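Search posts
Search
Latest Media Replies

Ardalan Akbari

I have spent my evenings comparing two sets of gripper fingers on the same pair of arms, and I have opinions. Thread, in no sensible order, because that is how the testing went.

Set one is the Birkholm. Stiff, machined, beautiful, priced like dental work. Set two is the Florwood, which is softer, flexes when it meets something, and arrives in a bag. I wanted very badly for the bag to lose.

Same arms, same controller (a Naltgate, more on that grudge further down), same task. Clear the painting things off the table and into a bin. A six-year-old can do this. A six-year-old will also decline to, so we have that in common with the robot.

The Birkholm fingers are superb at anything shaped like a block. If your life is blocks, buy them and stop reading. I did a whole first evening with blocks and went to bed convinced I could write the review from memory.

Then I tried paintbrushes.

A paintbrush handle on a flat table is a mean little object. It's thin, it's round, it rolls when you breathe near it, and it's fat in one place and skinny in another so your grip width is wrong wherever you guessed. The Birkholms came down on either side of one, closed with tremendous authority, and squirted it across the table like a watermelon seed.

I lowered the approach by a hair. They scraped the wood. I raised it by a hair. They closed on air, very firmly. Repeatability is excellent, I'll give them that. They missed in precisely the same place every time.

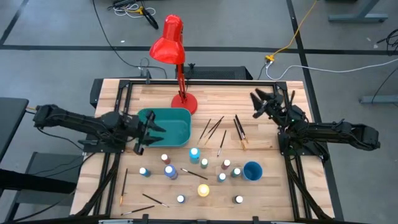 Clutter is where I stop trusting anybody's spec sheet. A gripper that picks one thing off a bare table has told you very little, because in real use it has to get its fingers down between the neighbors without bowling them over. My rule for both sets was that the arms get no help: things stay where they land, at whatever angle. The two brushes lying nearly parallel over on the right are the pair I'd use to torment any gripper salesman, since fingers wide enough to clear one handle are very likely to land on the other. The blue cup is an easier argument. Open top, one finger inside, one outside, done.

Florwood on the same brushes: better, annoyingly. The tips touch down, give a little, and slide under the handle instead of arguing with the table. It looks sloppy. The brush comes up crooked and dangles. It comes up, though.

Where the soft ones fall apart is anything with weight up top. Pinch a full paint bottle by the cap and it swings like a bell. I had one arm stop over the bin and wait politely for the swinging to finish, which was my own settling timer doing what I'd told it to, and it still felt like being judged.

Small bottles were close to a tie. Grab low with the Birkholm, grab at the shoulder with the Florwood, and either one gets there. Tall bottles go to the Birkholm. I logged this in a spreadsheet with 40 columns, most of which I now can't explain.

Numbers, for the people who only follow me for numbers. 742 pick attempts across both sets. I'm not posting a success rate yet because I moved a camera partway through and the two halves don't deserve to be averaged. Yes, I know. I'd yell at you for it too.

About that camera. I started with only the overhead view and it was fine until a gripper got between the lens and the thing it was trying to pick up, which, if you think about what a gripper is for, happens at the worst possible moment every single time. Adding a wrist view fixed more missed brushes than changing the fingers did. I would have liked to learn this before paying for fingers.

Lighting, too. Shiny metal ferrules throw a highlight and the Parsa detector I'm running loves a highlight. It will put the grasp point right on the ferrule with total confidence. Turning a lamp a few degrees moved the grasp more than a week of threshold fiddling. I have not told the threshold fiddling.

Now the grudge. The Naltgate controller has a force limit, and the force limit is a suggestion. Set it low with the stiff fingers and it overshoots on contact, then corrects, then overshoots the correction. With the soft fingers you never notice because the rubbery bit eats the mistake. So part of what I've been calling "the Florwood is gentler" may well be "the Florwood is covering for a coworker."

I tested that by slowing the close to half speed on the Birkholms. Brushes stopped squirting, mostly. Everything also took long enough that I made a sandwich between bottles. There's a middle setting and I haven't found it.

Two arms, by the way, do not help as much as you'd hope. What I imagined: one steadies, one picks. What I got: each arm waiting for the other to leave the area above the bin, like two people at a doorway in a very courteous country. I've since given each one its own side of the table and a handoff lane, and they bicker less.

Cable advice, free of charge: leave more slack at the wrist than looks tidy. I leave a tidy amount. I have replaced a connector.

If you're buying today and your objects are rigid and chunky, Birkholm. If they're thin, rolling or weirdly tapered, Florwood and a wrist camera. If you already own the Naltgate, slow the close down before you spend a cent on either.

Next up is one set on each arm, stiff left, soft right, and letting the planner choose by object. I expect it to choose badly in a new and interesting way. Should have that running in May. The spreadsheet will get more columns.

Replies

wristcam_or_bust: Been saying this about overhead-only setups for years. Did you try a bit of grippy tape on the Birkholm tips first? Costs nothing.

Ardalan Akbari: Tried it. Brushes came up fine and then wouldn't let go of the gripper. Had to shake one off over the bin like a wet dog.

lena_k: what close speed did you end up at on the naltgate? mine does the same double overshoot thing

partsbin2511: Bag gripper wins, I knew it. Bag gripper always wins.

Contact | Copyright | Back to top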